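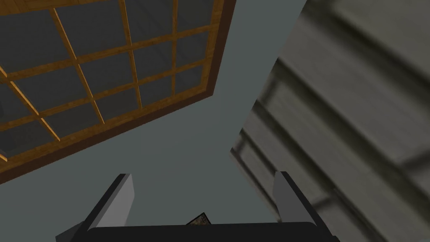 Interior safety inspection, Skistirton house, ground floor and upper floor, pre-occupancy visit, October. Inspected by Zuweira Nartey for Nguyen-Tran; Kobina Adjei present for the owner. The scope is the 2,848 square feet of heated floor area plus the utility closet. The attic, roof and detached shed are excluded. Interior glazing, including the wooden lattice unit with dark panes, is recorded under Section 4 only and was not tested for impact rating. Results are given as OK, REPAIR, MONITOR or NOT INSPECTED. REPAIR items must be closed before keys are released.

Section 1. Smoke and carbon monoxide alarms

1.1 Alarm in each bedroom. OK
1.2 Alarm outside sleeping area. OK
1.3 Alarms interconnected. REPAIR
Comment: The test button on the upstairs hall unit does not sound the ground floor unit. Upstairs bedrooms respond correctly. Suspect a wiring fault at the ground floor base. Electrician to trace and retest from both ends.
1.4 Carbon monoxide alarm near fuel-burning appliance. OK
1.5 Manufacture date legible on each unit. MONITOR
Comment: Date label on the kitchen alarm is painted over. Replace the unit if the date cannot be confirmed.

Section 2. Exits and walking surfaces

2.1 Exterior doors open from inside without a key. OK
2.2 Bedroom windows open fully and stay open. REPAIR
Comment: Sash in the rear bedroom drops when released. Balance has failed on the left side.
2.3 Stair handrail continuous and firmly fixed. REPAIR
Comment: Two brackets are loose at the top of the run. The screws turn without tightening. Refix into framing, not into plaster.
2.4 Stair treads even and free of movement. OK
2.5 Interior doors swing clear of the walking route. OK

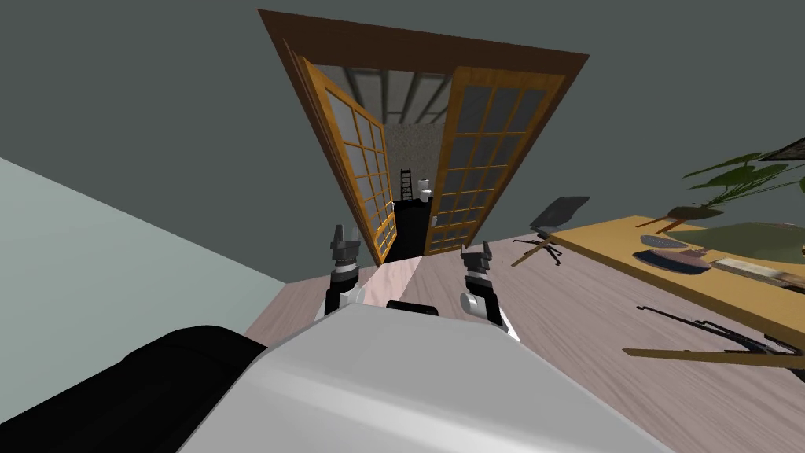 Section 3. Electrical

3.1 Panel accessible, cover secure. OK
3.2 Circuits labeled. REPAIR
Comment: The 40 amp breaker is marked "range," but switching it off also cuts power to the utility closet outlet. Find the shared connection before the label is changed.
3.3 Ground fault protection at kitchen, bathrooms and exterior outlets. OK
3.4 Cover plates in place. REPAIR
Comment: Missing plate behind the washing machine position. Conductors are capped but exposed to touch. The outlet was left switched off at the panel and tagged by Yaw Ofori, 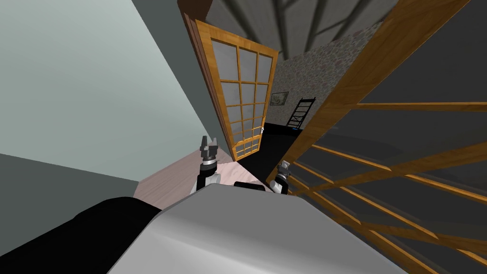 who holds the lockout key until the plate is fitted. The tag number is entered in the site log. Do not restore this circuit from the utility closet side.

3.5 Extension cords used as permanent wiring. OK (none found)

Section 4. Interior glazing and door hardware

4.1 Glass retained firmly by its frame. NOT INSPECTED
Comment: Requires hand access to each pane. Add to the return visit.
4.2 Safety glazing mark present where required. NOT INSPECTED
Comment: Owner to supply purchase records.
4.3 Hinges and latches secure. MONITOR
Comment: Nodholm latch on the pantry door is slow to return. Clean and recheck.
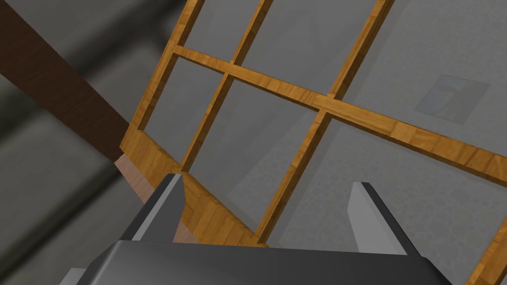
Item 4.1: wooden grid with gray glass panes.

Section 5. Water heater and fuel

5.1 Relief valve discharge pipe fitted and directed downward. REPAIR
Comment: The pipe on the Plukden heater ends above shelf height. Extend it toward the floor and leave the end unthreaded.
5.2 Fuel shutoff within reach. OK
5.3 Vent connector supported, joints fastened. OK
5.4 Combustible storage clear of heater. REPAIR
Comment: Paint cans on the lower shelf. Kobina Adjei agreed to remove them the same afternoon. Not rechecked.

Follow-up

Electrical items: Berkay Dağdelen.
Handrail, window sash and discharge pipe: Seidu Zakaria.
Return visit: Zuweira Nartey, two hours allowed, after written notice that all REPAIR items are complete.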